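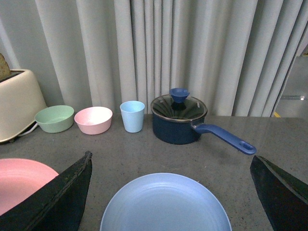
## Chapter 10: Making Weight

Most combat sports sort athletes by body weight. A wrestler or judo player who is over the limit at weigh-in does not compete, whatever the training looked like. This chapter covers how weight classes are set, how athletes plan for them, and where the plans go wrong.

Start with the calendar. A athlete who begins three weeks out — 21 days — can change meals gradually and keep training hard. One who begins in the last few days is mostly losing water, and strength goes with it.

Breakfast is the meal athletes in a cut skip most often. Coaches should watch for it.

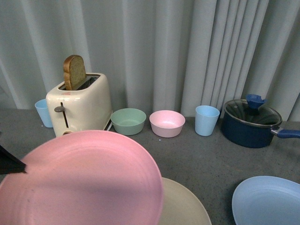 Sadao Tamura disagrees with the usual advice on timing, and argues that a wrestler who needs 21 days is entered in the wrong class to begin with. We return to his view in Section 3.

Before reading on, look up the weight limits for one sport at your school and note when the weigh-in is held.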